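The Kitchen Counter Test
Dec 7, 2018

The team at Folport began with a complaint. Its robot arm could put a towel into a bowl and take it out again all day long, as long as the towel, the bowl and the counter stayed the same. Change one of them and the arm would stop, or close its fingers on air.

The usual answer is more practice. Folport had already gathered 936 practice runs, each one steered by a person while the arm recorded what its wrist camera saw and how its fingers moved. The software then learned to copy the person. With a plain gray backdrop it did well. With a patterned one it did badly, and the group wanted to know why.

The method it settled on is called Verent. The idea is simple enough to explain over lunch. Older systems of this kind look at the whole camera view and give every part of it the same chance to matter. Verent makes a quick guess at which parts of the view will change when the fingers move, and it gives those parts more weight. A wall doesn't change shape when you touch something near it. A towel does. 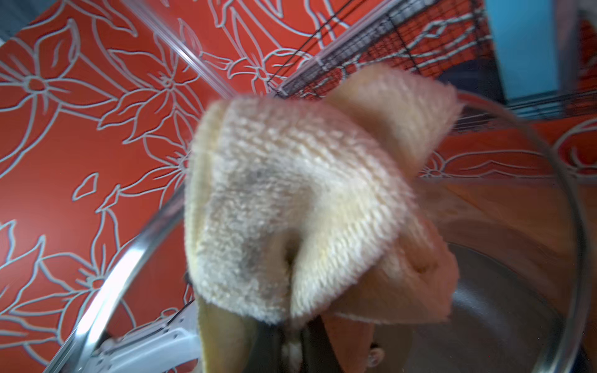

Cloth is the hard case. A cup has one shape, and once the software has found the rim it knows a good deal about the rest. A towel has a new shape every time it is set down, and its folds make shadows that can look like edges. Glass brings its own trouble, because the camera sees the pattern behind it bent out of line. The old software often took a bent flower stem for the edge of something it could grab.

Verent handles this by making a very small move first. The arm shifts its fingers a little, looks at what changed, and only then picks where to close them. The move costs time. On a full run it adds around 2 seconds, which the engineers consider cheap. An arm that grabs the wrong spot has to back out and start over, and that takes much longer.

The work was done with Nekeck, a smaller company that makes test kitchens for machines. Nekeck's part was the setting. It picked loud prints, shiny lids and clear containers, and it moved them between runs so that the software couldn't get by on memory. Folport's engineers first asked for something calmer. They were talked out of it in June, after a trip through a few real apartments showed them how much pattern and shine people live with.

Cookware came later in the program. The engineers expected it to be easier than cloth because it is stiff. Some of it was. Lids were not.

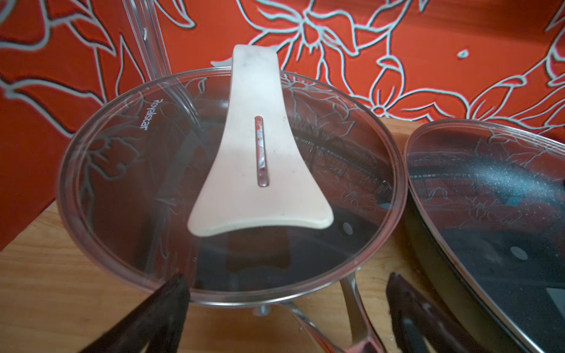
A clear lid shows three things at once: what is under it, what is on it and whatever is being reflected from across the room. A person sorts these out without trying. For the software, a reflection of the wall looks a lot like the wall. The small test move helps here too. When the camera shifts, a reflection slides across the glass in a different way than a solid thing resting on the lid does, and Verent picks up on the difference.

It still makes mistakes. Steel handles gave the team the most trouble, since they take on the color of whatever is near them. In early trials the arm would treat a red handle and a red wall as one object. The fix was to teach the software to follow a handle's outline back to the pan and to wait if it lost the line partway. Waiting was new for this arm. The earlier version always did something, even when it had little to go on.

The final comparison took 2,000 trials, split evenly between the old software and the new. The new one finished more of its jobs with both cloth and cookware. The gap was widest with cloth on patterned surfaces, and on plain surfaces the two came out nearly the same. The team takes that as a fair sign that the method does what it was built to do and not much more.

The next step is a longer job, with several actions in a row. An arm called Roy has been set up for it at Nekeck, with a new pair of fingers that are narrower at the tip. The first task on its list is to lift a lid, set it down on the counter, and put it back on the same pan. So far Roy manages the first two parts well. Putting the lid back is slower, and the team plans to spend the winter on it.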